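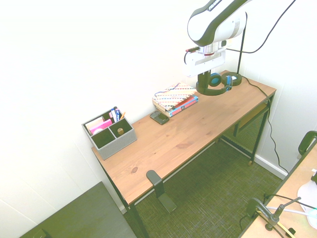
Study desks go to new tenants at Preluler house

Aug 12, 2023

The first of the furnished study rooms at the Preluler house on Grodurum Street is ready to let, and the last job on the list was the desk.

The house was bought two years ago by Ramis, a small housing association that rents single rooms to students and people in their first jobs. Until now the rooms came with a bed, a wardrobe and a chair. Tenants asked for somewhere to work, and the association set aside 3,000 euros to put a desk and a lamp in every room on the upper floor.

Houshang Talebi, who runs the house for Ramis, said the old arrangement had people working on their beds or down in the kitchen. The kitchen table was taken most evenings, and there were complaints about laptops left among the plates.

"People kept asking where they were supposed to sit with a book," Talebi said. "We didn't have a good answer for them."

The desks have wooden tops with a visible grain on black metal frames. They stand directly against the white walls. Each tenant gets a black lamp with a round base. The cord runs off the right side of the desk, and that settled which wall the desks went on, as the outlets upstairs are all on the one side.

Before the first room was offered, Talebi and Rūta Paju spent an afternoon setting up the desk the way a tenant might use it. Paju teaches evening classes in home organization at the Rai community center and was asked to write a one-page sheet for new arrivals.

She worked with ordinary belongings: a pair of headphones, a phone, a paperback, pens, and a gray desk organizer with compartments. Her advice is mostly about what stays on the desk overnight and what doesn't.
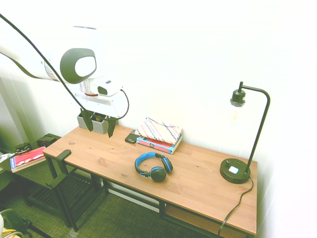
The lamp goes at the right end and stays there. Books lie flat in a short stack at the back, close to the wall, with the largest at the bottom. Pens and sticky notes go in the organizer at the left end. The front of the desk is kept for whatever the tenant is working on, and anything else that lands there during the day is moved before bed.

Headphones were the item Paju changed her mind about. Her first draft of the sheet had them on a hook under the desktop. She dropped the hook after trying a chair at the desk, when it caught her knee. The sheet now says to fold them if they fold and put them beside the books.

Phones are left to the tenant. Talebi wanted a line asking people to charge them away from the bed, but Paju thought that was none of the association's business, and the line came out.

The sheet also asks tenants to put a mat under hot cups and to wipe up spills right away. Clamps are allowed on the edge of the desktop if there is a piece of felt or card between the metal and the wood. Screws and glue are not allowed. A tenant who wants a shelf above the desk should ask at the office first.

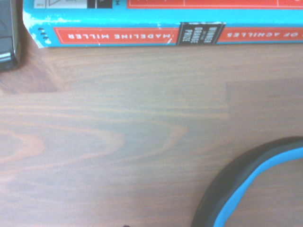 A bookshelf for the upper landing is next. Residents have been leaving finished books on the stairs, and the association has collected 200 of them in boxes in the ground floor storeroom. Most are novels in paperback. Madeline Miller is among the authors Paju would like to see on the shelf, and she has asked that worn copies be kept as long as all the pages are there.

"A scuffed spine doesn't bother anyone who wants to read it," she said.

The shelf will have no sign-out list. Residents can take a book to their room and bring it back, or bring a different one. Textbooks will be kept on the lowest shelf and cleared out once a year.

Ramis has put 2,000 euros toward the shelf and new lighting for the landing, where the present bulb is too weak to read a title by. The work is planned for November, after the remaining desks are in.

Rooms with desks are let at the same rent as before. Current tenants on the upper floor will get theirs in order of room number and do not need to apply. They are asked to clear the wall to the right of the window ahead of delivery. Copies of Paju's sheet are in the rack by the front door.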